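# Mattress Care FAQ - Vondolside Guest Rooms
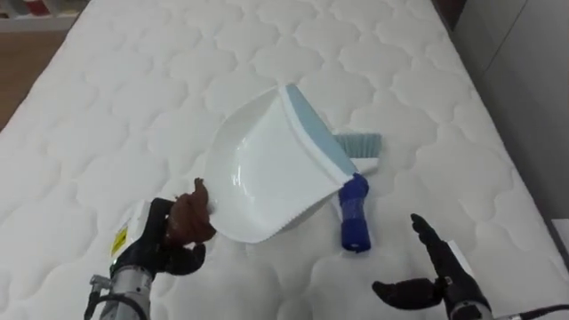 *Dustpan and hand brush on a quilted mattress.*

**Can the quilted top be brushed?**
Yes. Use a dry hand brush with soft bristles and short strokes. Work along the stitching first, then across the padded cells. Dust and crumbs collect in the seams.

**Which dustpan should I use?**
One with a rubber strip on the front lip. A bare plastic lip can catch the stitching. Wipe the strip before it touches the fabric.

**Can I use the floor set?**
No. Bed sets stay in the linen room at Funosgate and floor sets stay on the carts. If a bed set has been used on a floor, wash it and leave it to dry overnight.

**What are the toothed edges on some dustpans for?**
They comb hair and lint out of the bristles. Do this over a trash can, away from the bed.

**How often is this done?**
At every linen change, and no less than every 7 days in occupied rooms. Vacuuming with the upholstery nozzle is separate - see the July schedule.

**What about stains?**
Do not brush a damp stain. Blot with a white cloth, note the room number and tell Urszula Szczepańska before applying any product.

**Can the mattress be steamed?**
Not the quilted models. The padding holds moisture and the seams pucker.

**Where do I get replacement brushes?**
From Jitendra Joshi, Thursday mornings. Turn in the old brush. Splayed bristles are reason enough to replace one; a scuffed handle is not.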